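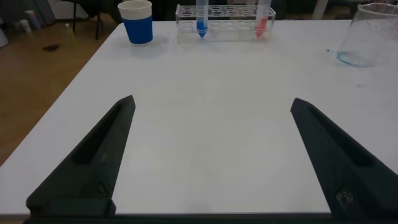

Success rate drops from 97 to 80 when I score by stage, which one do I report?

Posted by wristview_mo

Writing up a tube handling policy, deadline is April and I'm stuck on the results table. Setup: imitation learning, two-finger grippers, wrist cams plus a head cam. Task is take conical tube from rack, move it, put it back in a rack. 179 demos by teleop. Clear rack, clear tubes, colored liquid in the bottom.

If I score grasp only I get 97 percent. If I score the whole thing (grasp, lift, carry, insert) it's 80. Same rollouts!! Almost all the loss is at insertion. My labmate says the paper is about grasping so 97 is fine. Reviewer last time said our metric was "unclear". Also not sure if a tube that leans but stays in the hole is a success or not.

Head cam during a lift, so you get the layout: 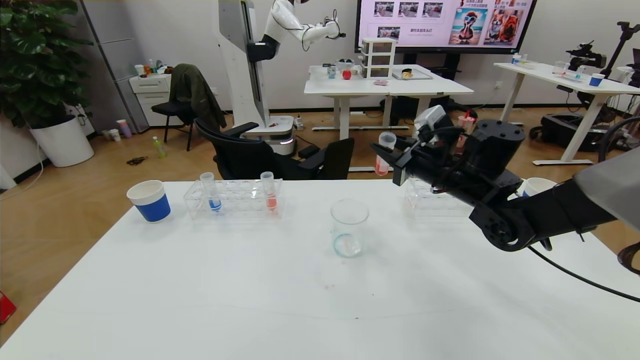

Jaruwan Suksawat
Report both, put the full task number in the abstract. Anyone reading "tube handling" will assume the tube ended up back in the rack. And write the leaning rule down before you score anything else, then rescore the old rollouts with it. Two people scoring, without talking. If they disagree a lot your rule is bad.

Don't drop trials where a person had to step in either, those are failures. Seen that trick too many times.

tamiru_bench
what she said. also more demos will fix it, we went to 1,557 and it got way better

gaken_nights
More demos might help but I wouldn't count on it. Depends where the error is. I'd split insertion in two before collecting anything: did the tip reach the right hole, and did the tube go down once it was there. Different problems. First one is usually vision, second is usually grip angle or the tube slipping in the fingers. 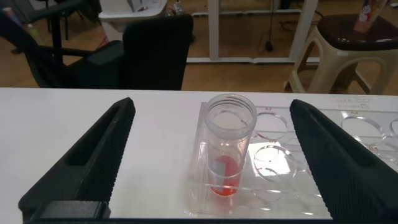 My guess for yours is vision. Clear acrylic is awful, the policy has to find a hole from its rim and the rim is mostly glare. From the wrist view the liquid is the one strong color on the tube, so the policy may be tracking that and ignoring the rack. Easy to check: run a batch with an empty tube, then a batch with a different color, same start poses. If grasp falls apart you've learned something and it's worth a paragraph in the paper. You also have those little red labels by the holes, A7 and so on, so name the target hole in your log for every trial and see if the misses bunch up near one side. Took me an afternoon and it changed wich ablation we ran.

Keep the lights the same for all of it. And mask the head cam once, then the wrist cams, so you know which one insertion depends on.

wristview_mo
ok doing both numbers, 80 up front. Had not been logging the target hole at all, ugh. Will rerun with empty tubes tonight and post the split when its done.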